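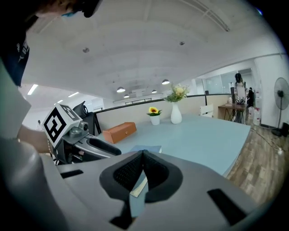 # Shared Tables and Desk Items: Frequently Asked Questions

The following guidance applies to all members and visitors using the shared tables at the Vuststead study rooms. It replaces the notice issued in May. Questions which are not covered here should be addressed to Radwa Abou Zeid at the front office, extension 543.

## Use of the tables

**Who may use the shared tables?**

The tables are available to members, to registered visitors and to groups holding a confirmed booking. Visitors must sign in at the front office before taking a seat. Groups with a booking have priority over individual users for the period of that booking.

**How long may I stay at a table?**

Individual users may remain for as long as the room is open, provided that no booking has been made. Bookings are displayed beside the door and are updated each morning. The rooms close at 5.30 pm and users are asked to begin clearing their places in good time.

**May I leave my belongings on the table while I am away?**

Belongings may be left for a short break. Items left for longer may be moved to the front office so that another person can use the place. Vuststead does not accept responsibility for personal property left unattended.

## Notebooks, paper and boxes

**What should be on the table when I arrive?**

Each table is provided with a wooden box for small items, a notebook for general use and a supply of loose paper. Flowers are also placed on certain tables. If something is missing, please inform the front office and do not take a replacement from another table.

**What may be kept in the wooden box?**

The box is intended for pens, pencils, clips and similar small items. Food, medicines and liquids must not be stored in it. Users should close the box after use by means of the knob and should not pull it across the table, as this marks the surface.

**May I take the notebook home?**

The notebooks are provided for use in the room and should remain there. Pages which you have written on may be removed carefully and taken with you. A full notebook should be handed in at the front office, where Essam Shawky will issue a new one.
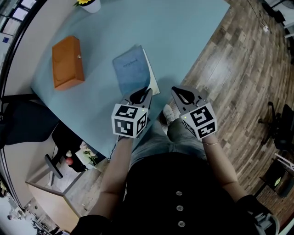 **Where should loose sheets be placed at the end of a session?**

Blank sheets should be gathered and placed beneath the notebook, with their edges straight. Sheets which have been used on one side only should be put in the paper tray by the door. Anything containing personal details should be taken away or handed to the front office for shredding.

## Flowers and care of the surface

**Who looks after the flowers?**

Fumiko Ebihara is responsible for all flowers and vases in the study rooms. Users are asked not to water them, add to them or transfer them to another table. A pot or vase may be moved to the far side of the table if more working space is required.

**What should I do if something is spilled?**

Lift any paper and notebooks clear of the spill first, then wipe the surface with one of the cloths kept in the cupboard. Plain water is sufficient in most cases. Ink and adhesive should be reported and left for staff to treat, since household cleaning products can discolour the table.

**May I bring food or drink to the table?**

Water may be brought in a closed bottle. All other food and drink should be consumed in the ground floor lounge.

## Chairs and bookings

**May chairs be moved between tables?**

Chairs may be moved for the length of a session and must be returned afterwards. Walkways must be kept clear at all times, and bags should be stored beneath the table.

**How do I book a table for a group?**

Requests should be submitted in writing to Cinzia Fiore at least 2 working days in advance, stating the number of people expected and the times required. A booking is not valid until written confirmation has been received.

**How may I report damage?**

Damage to tables, chairs or boxes should be reported on the form held at the front office. Please record the table concerned and a short account of the damage. Repairs are arranged with Rellport, and a damaged item should not be used until it has been inspected.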